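Ticket 1802: desktop loses its USB devices after waking up
Opened by: Davoud Nouri
Status: waiting on me

December 28, 2019

OK so I finally have time to write this up properly. The Kernau tower (the black one, my main work machine) keeps dropping everything on USB after it wakes from sleep. Keyboard, mouse, the backup drive, all of it. The picture still comes up fine, I just can't type my password, so I end up holding the power button down and swearing a bit.

What I've tried so far:

Turned off the USB power saving thing in the power plan. No change.

Updated the chipset driver from the Fomutura support page, restarted twice. It behaved for one evening and I got very excited, and then the next morning it was dead again.

Set sleep to 60 minutes instead of 3. Fewer wake-ups so fewer failures, obviously, but it still happens!

Swapped the keyboard for my old Dorico one. Same thing, so I'm ruling out the keyboard.

Your last reply asked me to skip the hub and go straight into the ports on the motherboard. Fair enough — I'd been running the whole lot through a Negash hub since March and never gave it a thought. I turned the tower around on the table so I could get at the back without crawling around with a flashlight.
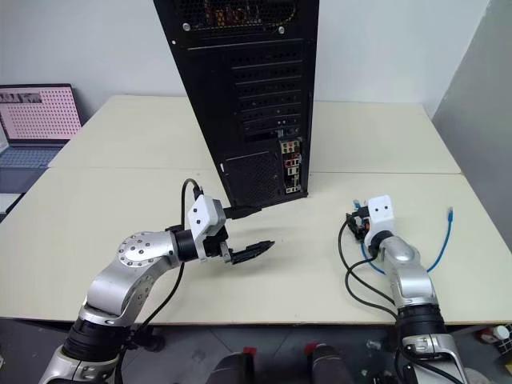

Plan for tonight is one thing at a time. Keyboard first, straight in, then sleep and wake it a few times. If that holds I'll add the mouse, and the backup drive goes last because it's the one I trust least (it has always been slow to show up, even on my laptop).

Two questions while I'm at it. Does it matter which of the rear ports I use? And is it worth resetting the BIOS before I start, or does that just muddy things? I'd rather leave it alone if I can, it took me ages to get the fan settings quiet.

I'll add the results here when I have them.

Davoud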